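4.3 Recording a tidying task

Read section 4.2 first. The arms must be homed and the operator logged in to Gendside before you begin.

1. Place the robot facing the shoe rack, close enough for both hands to reach the lower shelf.
2. Select the task name from the list. Do not type a new one.
3. Set the shoes out according to the start card for that episode.
4. Press Record and wait for the tone.
5. Move one shoe at a time. Keep the wrist level when working between pairs.
6. Return both hands to the rest position and press Stop.
7. Mark the episode Good, Poor or Discard.

Note: An episode should last no more than 43 seconds. Longer ones are split by the software and have to be labelled again by hand.
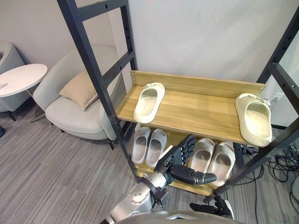 How many episodes are needed before training can start?

The Estier model needs 763 Good episodes for each task. Poor episodes are kept but are left out of that total.

Caution: Keep fingers clear of the shelves while the arms are powered. Use the stop button before moving a shoe by hand.

8. After every 8 episodes, change to the next start card.
9. At the end of the shift, choose Upload and leave the robot switched on until the bar is full.

If an upload fails twice, write down the episode number and pass it to Thoa Châu. Do not delete the local copy.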